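Ok, budget thread, as promised. We're setting up home pick-and-place data collection this year and I've spent my whole January 2023 so far inside a spreadsheet.

Two quotes for the hand-held grippers and mounts. Saarinen came in at $3942, Grominero at $3521. Same number of units, and I read both quotes twice!

Grominero looks cheaper until you get to spare finger pads. $304 a set, and we went through pads like crazy in November.

Saarinen throws the first set in, but wants 60 days for delivery – and our Kelbridge homes start before that. Ugh.

Stuff I forgot to budget last time: chargers, memory cards, shipping cases, and snacks. Yes, snacks are a line item, they're the objects we pick up (wrappers are hard, fruit is easy, cartons are somewhere in between).
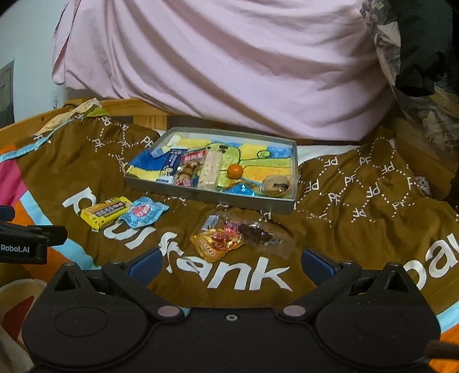
Leaning Grominero plus one spare set, so $3825 all in. If you've ordered from either of them, tell me how the pads held up before I send the order to Butness for sign-off.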